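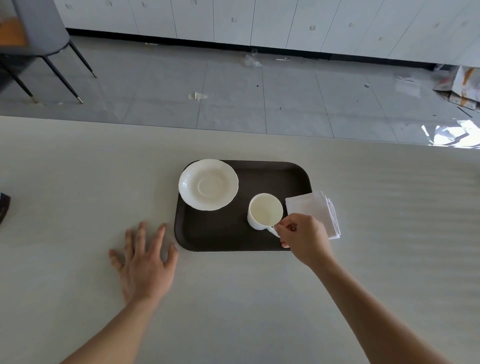

Nikola Stojanovska wrote in to say the Cetix humidifier let his cedar top dry out over one January, and he wanted to know if the Fisero does any better. I have had one in my guitar case since then, so I can answer part of that.

The Fisero is a soundhole humidifier for classical and steel-string guitars. It is a soft rubber cover with a sponge tube underneath that hangs inside the body. You soak the sponge, squeeze it out, wipe it down and fit the cover between the strings. It takes a minute once you have the knack. The first few times I had to slacken the third string.

My guitar is an Atthorpe with a spruce top and rosewood back, and the case is a plain hard shell. With heating on all day the room was dry enough that the fret ends had started to stick out. With the Fisero fitted, the case gauge stayed between 45 and 50 percent for nearly 3 days before the sponge needed water again. The Cetix needed it daily.

The cover is a little too wide for the soundhole on my older Vasić, where it presses on the rosette. I would not leave it there overnight. The sponge also picks up a smell if you use tap water, so use distilled.

There is no gauge in the box - you have to buy one separately, and the thing is hard to judge without it. Spare sponges are sold in pairs.

I am keeping it for the Atthorpe. The Vasić has gone back to a case packet.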